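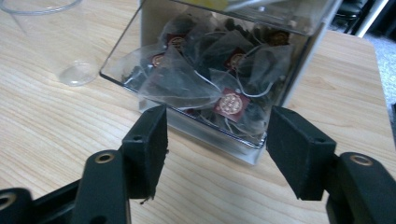 # Kelance hand-held gripper kit, anyone else using one? (small parts, soft items)

**sindthorpe_ben**

We bought one Kelance kit in April and I have put enough time on it to write something down. It cost us 800 dollars from Didorwood, which included the gripper, the camera mount, a spare set of pads and a license for their recording software. The camera was extra.

The job I'm using it for is picking single tea bags out of a clear box and putting them in a cup. They are the pyramid kind, mesh, with a string and a small paper tag. I record myself doing the pick by hand with the tool, and the recordings get used to train an arm we have in the other building. So far I have 152 picks that I would call usable.

What I like:

- It's light enough to use for an hour before my wrist complains.
- The view past the fingers is good. Both pads stay in view, and I can see what I'm about to grab.
- Setup took me one morning, including printing the calibration board.

What I don't like:

- The pads are wide and flat. They're fine on a box or a bottle. On a pile of tea bags they push two or three before they pinch one.
- Strings. They loop over the whole pile, and if a string gets between the pad and the arm you have to stop and pull it out.
- The manual covers mounting and almost nothing about use.

Has anyone tried narrower pads on this? Each one has a small screw hole near the end, so I'm guessing they were meant to be swapped.

---

**Leone**

I have the same kit. The pads do swap. Didorwood sells a narrow set, but they were out of stock when I asked, so I cut my own from rubber sheet and glued it to a printed backing. Took an evening. Mine are half the width of the stock ones and they go into a bin of parts much better.

The downside is that they twist. With the wide pad you get a flat grip on anything with a flat side. With mine, a round item will rotate as soon as it's lifted. For tea bags I doubt it matters.

Check the stock pads for loose fibers too. There's a black one hanging off the lower edge of your left pad. Mine did that and I trimmed it with nail scissors. I didn't want it showing up in half my recordings and not the other half.

---

**gridline**

I'd question the purchase before questioning the pads. 800 dollars for two fingers, a trigger and a mount is a lot. There are open designs you can print, and the bearings and screws cost very little. We built four of them in our lab.

Also, a clear box on a pale table with an empty clear cup next to it is a hard setup for anyone. You've got reflections on the walls and a glare patch up near the top of the box. If the results are poor I would look there first and leave the gripper alone.

---

**sindthorpe_ben**

@Leone thanks, I missed the fiber completely. Could you post the backing file?

@gridline I know about the open designs. We have one person doing this and that person is me. Printing and fixing parts is time I don't have. I also wanted two units to match each other if we buy a second one, and I wasn't confident mine would.

On the clear box, fair point. It's the box the customer uses, though, so changing it would only move the problem to later.

---

**Benedetta Guerra**

I looked after support for this kit until last year, so read my opinion with that in mind. I don't work there now.

The wide pads are the default because most buyers start with household objects. For piles of small light items the narrow ones are better, and I would order them and wait. Home-cut rubber is OK, but keep the thickness the same as stock. The opening width in the software is calculated from the stock pad. If yours is thicker, every recorded width will be off by that amount on both sides, and the arm will close too early or too late depending on what you mounted there.

Two other things for this job:

1. Go in by the tag. Paper is stiffer than mesh and the pads hold it flat. In your pile the one near the front has its tag facing you, the dark maroon one with the gold seal, and that's an easy first pick. One of the others is tipped at a steep angle and I'd leave it for later.
2. Record the hard ones as well. People take the easy bag from the front every time and then wonder why the arm is lost when the front is empty. Stir the box between picks.

The manual is thin, yes. There is a longer usage guide that support will send if you write to them. It should be on the site.

---

**gridline**

"It should be on the site" is doing a lot of work there. If I pay for a kit I expect the guide to come with it.

I also disagree on the tags. If you pick by the paper tag you're lifting the bag by its string. It swings, and it drags the other strings along with it. I would pinch the mesh near a corner and go straight up.

---

**Benedetta Guerra**

It swings for a second. You wait, then you move. I have seen plenty of mesh picks where the bag folded and slid out between the pads. We can disagree on this one.

I agree with you about the guide.

---

**Leone**

I don't have pyramid bags but I have the flat ones with a tag, so I ran both ways at lunch. 26 picks each, stock pads, box on a desk.

Tag first: 21 came up clean, three brought a second bag along, two slipped.
Body first: 17 clean, eight brought a second bag, one slipped.

So body first slips less but you get doubles. With the narrow pads I'd expect fewer doubles. It's a small test and flat bags are different, so don't put much weight on it.

The file is in the parts section under my name. It's the second one, the first has the hole in the wrong spot. I checked the thickness after reading Benedetta's post and mine is over, so I need to sand it or redo it. A few weeks of my widths are wrong. Good to know, I guess.

---

**millrace**

Question from someone who hasn't bought yet. Do the arms flex when you squeeze? I tried a different hand-held gripper at a training day and the fingers bowed enough that the tips opened at the bottom.

---

**sindthorpe_ben**

A little, on a hard squeeze. The arms are thick and I can only see it if I'm clamping something solid. With tea bags there's no reason to squeeze that hard. The trigger has more play than I would like, maybe ask about that before you order.

---

**Leone**

Same here. You can take some of the trigger play out with the screw under the grip. Quarter turn at a time, it gets stiff quickly.

---

**gridline**

@millrace if you do end up building one, message me and I'll send the parts list. Ours flex less than the first ones we made but I won't claim they're stiffer than the Kelance, I have never had the two side by side.

---

**sindthorpe_ben**

Update. I wrote to support and got the usage guide the same day. It's decent. The section on thin and flexible items says to lower the tool until both pads are past the thing you want before closing, and I was closing too high. The narrow pads are on back order with Didorwood and they wouldn't give me a date.

I tried Benedetta's way and gridline's way on my own bags. I'm going with the tag when it faces me and the mesh when it doesn't. I've started marking which is which in the file names so I can split them later.

Still undecided on buying a second kit. If the narrow pads get here and fit without more work, probably yes. @millrace I would hold off until they're back in stock, if small items are what you want it for.

---

**millrace**

OK, I'll wait. Mine would be for tea too, as it happens, loose sachets going into cartons. Please post when the pads arrive.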